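Minutes of the Fonmont Guitar and Amp Circle
General meeting, 19 November 2019

The chair opened the meeting a little after the kettle had boiled and thanked everyone for coming out, especially those who had carried amps up the stairs. There were 38 members in the room, a lovely turnout for us, and apologies were read from those who couldn't make it. The minutes of the August meeting were accepted with one correction: the borrowed cabinet is a Duvaleo, and we're sorry for having called it something else for so long.

1. Spring swap meet
The Sterkley hall is ours for the whole day, and the hire fee has come in at $300, the same as last year. Tables will again be free to members. There was a long and good-humoured talk over whether pedals should have their own corner, so that people can try them without competing with the drum kit next door.
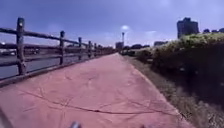
One member felt that a pedal corner would only work if somebody brought a decent clean amp and left it alone, as last year every second person had fiddled with the treble and you couldn't tell one overdrive from another. This was warmly agreed with. The settings will be marked with tape.

2. The club amp
The Dauda combo is humming again, and the colour has gone out of the pilot light as well. The repairer thinks it needs new filter capacitors and has quoted $200, parts and labour. A couple of members wondered if the money would be better put towards something lighter, but there is a great deal of affection for the old thing, and most of us learned what a spring reverb sounds like by kicking it.

Moved, seconded and carried that the repair go ahead. The footswitch will be looked at while it's on the bench.

3. Recording night
We had hoped to try the two ribbon mics on a quiet amp and a loud one and then compare the results over supper. That is still the plan. Please bring your own leads, and label them, as the box of orphans is getting very full! 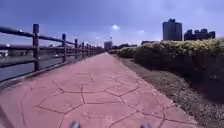
Could we also do one take with the amp facing the wall, came the request from the back row, since that was how the best demo of last year's batch had been done. The chair was happy to add it, time allowing.

4. Other business
Strings bought in bulk have arrived and can be picked up from the side table. The light gauge sets went quickly and more will be ordered. Whoever left a brown strap in the kitchen may have it back by asking.

The meeting closed and was followed by tea, a very fine lemon slice and a rather loud shuffle in A.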